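Notes for week six, health policy and insurance basics. Please read them before the seminar. Wayne Hawthorne will take the seminar group while I am away.

## 1. How a cost-sharing plan works

Most plans divide the cost between the member and the insurer. You need four words for this course: premium, deductible, copay and out-of-pocket limit. Students often mix up the first two. The premium is paid every month, also when you are healthy. The deductible is paid only when you use care.

We will use one case for the whole unit, the Barkville town plan. Its premium is $345 a month, and a visit to the family doctor has a copay of $17. The deductible is $1,000 a year. 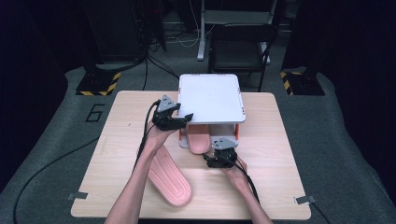 *Fig. 1. A white box on a wooden table, with a hand-held gripper in each hand.*

## 2. Who pays first

In the Barkville plan the office copay does not count toward the deductible. This differs from plan to plan, so always look in the summary of benefits. For a scan or a hospital stay, the member pays the full allowed price until the deductible is met. After that the insurer begins to pay its share — in this plan, all of it except a $100 fee for each hospital stay.

Please note the word "allowed". The hospital may write a higher price on the bill, but the plan and the hospital have agreed on a lower one. A hospital outside the network has made no such agreement.
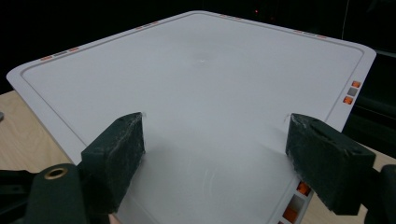 **Does the monthly premium reduce the deductible?**
The two are counted separately, so a member who has paid every premium still owes the whole deductible.

## 3. Changing a plan by law

When lawmakers change the rules, the effect is seldom the same for all members. A lower premium can come together with a higher deductible, and then the healthy member saves money while the sick member pays more. When you read a proposal, first find out which of the four numbers it moves
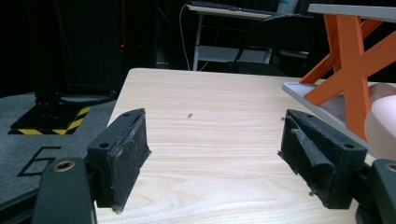
and then ask who uses that part of the plan most. For the August paper, compare Barkville with the Skudbridge plan, which has no deductible but a higher premium. Two pages are enough.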